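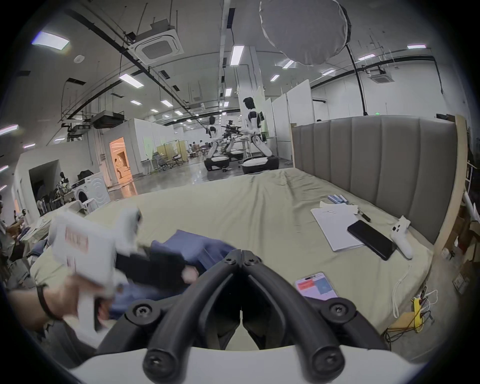 Fig. 1. The Kendora hand gripper over the folding bed.

Our project was to review the Kendora kit for our automation course and say whether the department should rent it again. Raffaele Marino did the handling trials and I kept the notes, so any complaint about sore thumbs is his.

The kit's selling point is that you teach folding by folding. The brochure from Pichler says a beginner is ready in 3 minutes. Raffaele needed 40, and he owns an iron.

We used one blue shirt on a bed with a sheet over it. The two curved fingers come together in a point, good for collars and less good for sleeves — a shirt has two of those, so this came up. 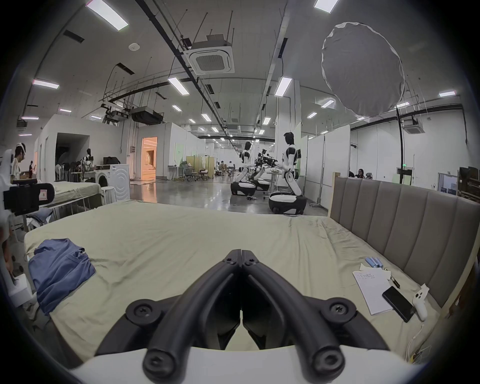
Results

Out of 12 folds, we would have put 3 in a drawer. The hinges stayed tight all day and the screws never needed attention, a better record than ours. The manual is thorough on cleaning and silent on buttons.

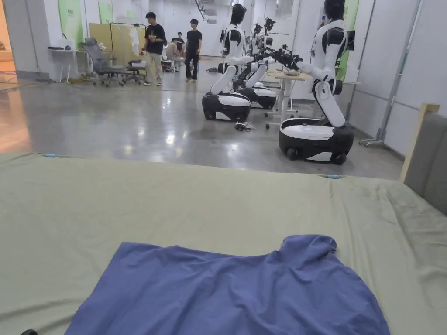

Spreading the shirt flat before each fold took longer than the fold itself, and we left that time out of our first table. Jolán Bíró noticed. The corrected table is in Appendix B, and we recommend a second rental in December.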